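About Plitumeo

Folding boxes, made to be used

Plitumeo makes folding boxes for people who bake, stitch, print, pour candles, keep bees, and generally end up with something lovely on the table and nothing to put it in. We cut, crease and ship them flat, and you fold them up at your end. That's the whole business, and we love it!

We began with a secondhand die cutter and an order for 200 cookie boxes that we very nearly got wrong. The lids were a hair too tight (we found out on a Sunday, with the kettle on and a stack of board going soft in the steam), so we recut the lot and delivered on Monday morning. The bakery came back in December and ordered 900. We still have one of the tight ones on the office shelf, full of rubber bands.

What we make

Our range has four families. Stemoretti is the tuck-top, the one most bakers start with. Drondex is the deep one with the locking base, good for jars and mugs and anything with some weight to it. The other two are a shallow tray with a sleeve and a pillow box, and the pillow box is the one children always want to fold first. None of them needs glue or tape. Tabs go into slots, flaps go under flaps, and if the creases are good the box more or less tells your hands what to do next.

Creases are what we go on about most. Too shallow and the board cracks along the fold, too deep and the panel flops about like a wet envelope. The grain matters too, and so does the weather, so we fold a few from every batch before it gets bundled. We currently keep 1,704 cutting layouts on file, counting the odd ones made for a single customer and a single awkward teapot.

Color came later. For a long time we only did plain brown and white, and then a customer asked for pale blue for a christening, and we liked it so much that it stayed. Now people send us paint chips, ribbon ends, even a button once.

Folding days

A few times a year we open up the workroom and run a folding day, free to anyone who orders from us or is thinking about it. You bring what you want to pack, we bring out the blanks, and everyone folds. It gets noisy and somebody always makes a hat. If you're new to flat-packed boxes, run every crease back and forth with your thumb before you start building, then do the base, then the sides, and leave the lid for last. A clean hard counter is better than a tablecloth. Keep one finished box next to you while you fold the next one and you can check a flap against it whenever you lose your place.

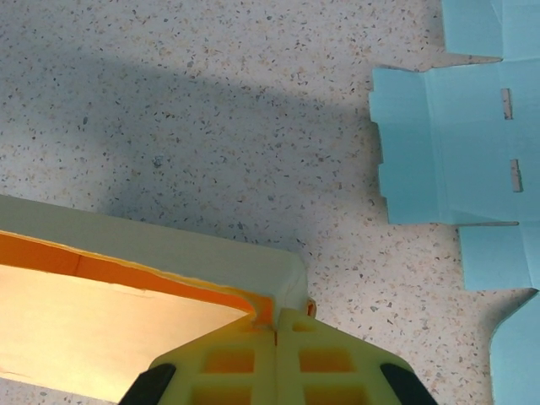

Van Wijk wrote to us after the last folding day that creasing everything first had cut their packing evening in half, but that the slots on the smaller sizes could still be a touch wider for cold fingers. We've passed that along to the cutting table, and wider slots are being tried on the two smallest tuck-tops now.

Come and see us

The workroom is open on weekday mornings, and the offcut bin by the door is free to teachers, so bring a bag. Samples go out flat, one of each family, with a folding sheet tucked in. If your thing is a strange shape, send us the measurements anyway. We really do enjoy those!

Page updated Mon 29 August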